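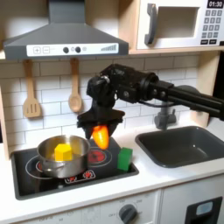

A Kitchen at Child Height: An Interview with Vy Lương

Friday, August 27, 2021

When the Sokholm Early Learning Center reopens its main playroom next month, the toy kitchen will have a wall to itself. Vy Lương, who has directed the play program at the center since it moved into its present building, regards the change as overdue. For several years the kitchen stood between the bookshelves and the coat hooks, and children carrying pans met children carrying boots.

"We had given the best wall to a display of seasonal artwork," Ms. Lương said. "It was attractive, and parents liked it. The children walked past it on their way to the stove."

The center serves families from the Ranitz and Nerska neighborhoods, and its rooms are divided by age. The kitchen is used chiefly by the group of children who have turned 3, although older children return to it in the late afternoon, when the groups are combined. Ms. Lương met with the newsletter in the staff library to discuss how the play kitchen is arranged, what is kept in it, and what she would advise families who are considering one for the home.

She began with the question of scale. A play kitchen, in her view, should allow a child to look down into the pot. "If the counter comes up to the chin, the child is reaching over an edge and cannot see the work," she said. "When the counter is at the right height, both hands come into use. One holds the pot and the other puts something in it."

The center's preference is for a plain layout: a white counter with the stovetop set in on the left and the sink to the right of it. The stovetop is black and glossy, with the burners printed on it in red and white, and a strip of small red knobs is printed near its front edge. Asked whether children are disappointed by knobs that are only printed, Ms. Lương said that she had expected so and had been mistaken.

"They press them, they turn their fingers over them, and they supply the clicking sound themselves," she said. "I have worked with kitchens that had knobs that turned. Those knobs came off, and we spent a good part of each week looking for them under the radiators."

She spoke with some warmth of the sink, a dark gray basin with a gray faucet standing behind it. Children at the center wash everything before they cook it, and many of them wash it again afterward. No water is used. The staff made that decision in May, following a trial in which cups of water were permitted at the counter on two mornings of the week. "The trial was thorough," Ms. Lương said. "So was the mopping."

Behind the counter is a backsplash in a white subway-tile pattern with thin gray lines. Ms. Lương considers this a matter of more than appearance. Pale surroundings make the food easy to find, she explained, and a bright orange pepper held over a black stovetop can be recognized from the other side of the room. She has asked staff not to put stickers or labels on the backsplash, and the request has mostly been honored.

The conversation then turned to cookware. The center keeps a stainless steel cooking pot at the stove in preference to a plastic one. "Metal has a sound," Ms. Lương said. "A child drops a block into a steel pot and hears that something has gone in. The pot also has enough weight that it stays where it is put." She acknowledged that the sound is not equally welcome to everyone, and that the infant room next door has asked for a quiet period after lunch. The pot is taken down at that time and a cloth is spread over the stove.

On food, she favors a small supply. A toy pepper with a smooth, tapering shape is among the pieces she recommends to families, as it can be gripped easily by a small hand and is not mistaken for anything else. She is less attached to sets that come with many miniature packages. "A child of three does not need a cereal box the size of a postage stamp," she said. "It will be in someone's pocket by Thursday."

Much of what is cooked at the center is not food in any case. Building blocks travel to the kitchen throughout the day. A yellow hexagonal block placed in the pot may be cheese, a potato or soup, according to the cook, and a green rectangular block standing at the corner of the stove may be waiting its turn. Some members of the staff had, in earlier years, returned the blocks to the construction shelf whenever they were found among the pans. Ms. Lương put an end to that practice in her first term.

"A block is a very good ingredient," she said. "A toy carrot has already been decided. With a block, the child has to tell you what it is, and then the other child has to agree or object. We hear longer sentences at the stove on the days when there are blocks in it."

She recalled one boy who prepared the same meal every morning and offered it to each adult who entered the room. The meal was called Hồ, after his grandmother's family name, and no substitutions were accepted. "We all learned to ask for it correctly," she said.

Tidying takes place twice a day. The children are asked to return the pot to the left burner and to leave the sink empty, and the blocks go back to their shelf at the end of the afternoon only. Pieces that have been in a child's mouth are placed in a tub by the door and washed by staff that evening. Ms. Lương does not use picture labels on the shelves in this corner. She found that the children spent their time disputing the pictures.

For families with little space at home, she suggested a low table, one real pot with a rolled or smooth rim, and whatever blocks are already in the house. A printed stove can be drawn on dark paper and taped down. She would spend money on the pot.

The playroom will be open to visiting families on the first morning of the new term. Children may use the kitchen during the visit, and parents are asked to accept what they are served.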